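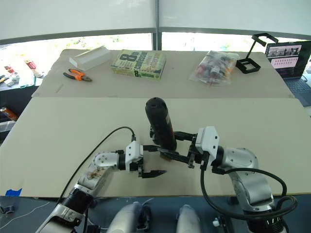

Page last changed: Tuesday, July 15, 2003

Search this notebook Go

Bench notes, Sturkaldale workshop, large board

Continues the June entry on the work surface. Two items open from then: whether the beige board lies flat enough across its whole width to stand tall parts on, and whether the red strip on the black cylinder stays put when the cylinder is handled a lot.

Board first. Set the long straightedge corner to corner both ways, then along the front edge. Feeler gauges at the center and at each quarter point. There is a low spot left of center, under half a millimeter, and it runs front to back. Right half is good. Shimmed the left rear support with one thickness of brass and measured again. The low spot is still there but shorter, so part of it was the support and part of it is the board. Left it at that. A second shim lifted the front corner and I took it out.

Finish: the surface marks easily with solvent. Yupin Prasertsri tried the Pakzad cleaner on the underside and got a dull ring after a minute. Plain water with a drop of dish soap, wiped off at once, leaves nothing. Use that. No tape directly on the top face either, the residue needs solvent and then we are back to the ring.

Cylinder. Black, rounded at the top, narrow red label strip down one side. Weighed it at 313 g on the small scale, same as in June. Stood on the board and tilted by hand against the protractor, it comes back upright up to 14 degrees and goes over past that. Repeated on the left half over the low spot, no difference I could read. The bottom rocks very slightly on a good surface plate, which probably matters more than the board does.

Red strip. Original adhesive was from the Clelico sample roll. After roughly 3,000 rubs with a dry cotton pad, the long edges were still down and the lower end had started to lift. Color is unchanged to the eye. I did not try it with oil on the pad. Lamai Chantharasri thinks the lift comes from the end being cut square and wants to see it repeated with rounded corners before we blame the adhesive. Reasonable. The rounded ones have to be cut by hand, the punch is still at the Jomville shop.

Procedure for the rub test, so the next set is comparable:

Wipe the cylinder with a dry cloth. Do not use alcohol, it softens the edge of the adhesive.
Apply the strip from the top down, thumb pressure only.
Leave overnight.
Rub lengthwise. Crosswise rubbing catches the long edge and gives a different failure.
Change the pad when it starts to pick up color from the strip.
Stop and look under the magnifier at the same intervals as last time (see the inside cover of the paper notebook).

Handling note. When the cylinder is held near the bottom, the upper part of the strip stays clear and can be looked at without letting go. Held in the middle, the strip is covered and you cannot tell if it has shifted. Low hold for anything involving inspection. For the tilt readings it makes no difference, the hand comes off anyway.

Floor below the front edge: loose wires should be coiled and hung up before the next straightedge check. I stood on one while reading the gauges and had to redo the front row.

Open:
- Strip with rounded corners, 8 pieces, Lamai to cut.
- Lap the bottom of the cylinder, or decide it does not matter. Weigh again after if lapped.
- Ask the board supplier whether the top can be planed. If the answer is no, turn it over and measure the other face, ignoring the dull ring.
- Humidity log for the room. The June and July gauge readings differ by more than the gauge error at the left rear and I have no record of conditions for June.

Yupin has the gauges until Thursday.

Sturkaldale workshop notebook | Contact: bench notes desk | Copyright 2003 | Back to top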